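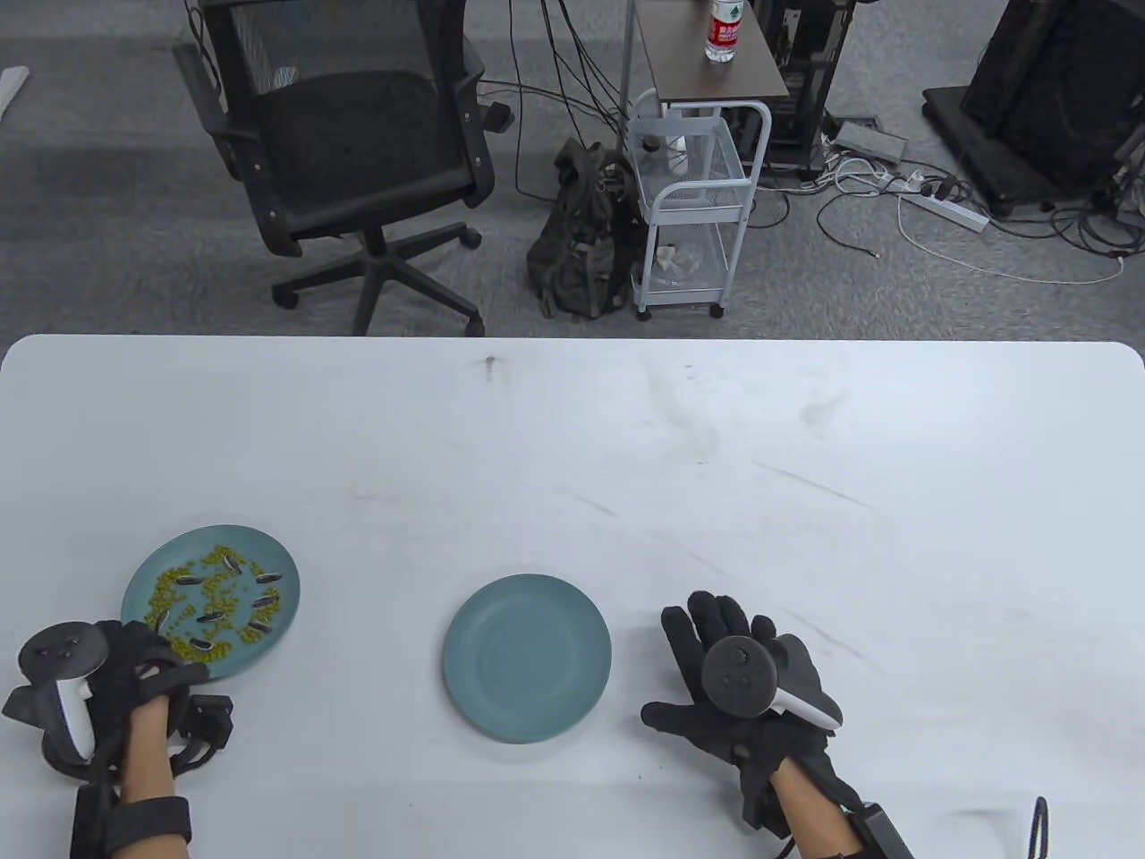
Slide 1. Two-plate hand sort, mung beans and striped sunflower seeds.

Resources > Seed and Grain Handling > Talks > Speaker notes

Print this page | E-mail this page

April 2025
By Azucena Salinas

Sorting by Hand: Plate Layout, Sequence and Counting Out

Slot is 25 minutes including questions. Leave slide 1 up through the introduction.

Opening. State the task in one sentence: take a mixed portion of two seed types and separate it completely, with the minority type moved to a second plate. The mix on the slide is mung beans with seven black sunflower seeds, pale stripes on the hulls. The receiving plate is empty. Give the number seven aloud, as it comes back at the end under counting out.

Why these two seeds. Mung beans are small, green and close to round. Sunflower seeds are long, flat and pointed at one end. Color and shape both separate them, so a beginner is learning hand movement and is not yet being tested on eyesight. Lentils in mung beans are a much harder mix. Hold that for the second session in June.

Plates. Matched pair, round, plain, low rim. Teal-blue gives adequate contrast against both the green and the black. Patterned plates are out. White plates on a white table make the rim hard to find at a glance. Do not use bowls: the seeds pile up at the bottom and the lower layer is hidden.

Spread. The beans should lie in a scattered layer. On the slide they cover the center and right side of the left plate, toward the receiving plate, so the travel is short. If a trainee's portion is heaped, have them shake the plate flat before starting. Pause here and let people look.

Hands. Left hand steadies the source plate at the near edge, fingertips on the rim. Right hand picks. Left-handed sorters reverse the plates as well as the hands. Point out the right hand on the slide, open and clear of both plates. Gloves should fit closely at the fingertips, as slack material drags beans along with the seed.

Sequence.
Start at the edge nearest the receiving plate and work away from it.
Pick one seed at a time. Grip across the flat faces, not by the point.
Set it down inside the rim. Do not drop it from height; hulls bounce.
If a bean comes along, finish the placement, then return the bean.
One slow visual pass when the last seed has been moved.

Table. Hard, flat, large enough that neither plate sits at the edge. Scuffs do not matter. Dark spots on a white top do, slightly, when looking for strays, so wipe the table first and learn where the permanent marks are.

Counting out. The receiving plate should hold seven. If it holds six, check under the rim of the source plate, then the table, then the floor. Carpet is a poor surface for this; a bean in gray pile is slow to find. Isauro Tovar ran the Kenora sessions over bare tile and lost fewer, though they rolled farther.

Timing. Set a limit of 60 seconds for a portion this size. Do not announce it on the first round. On rounds two to 5, call it at the halfway point.

Questions likely to come up: tweezers (no, not at this level), sieves (yes for bulk, outside this talk), reusing portions (yes, until the hulls start to split). Refer anything on moisture to Zuzanna Laskowska, who speaks next.

Hand out the portions while slide 2 loads. There are 16 sets, two plates to a set. Collect the plates before the break.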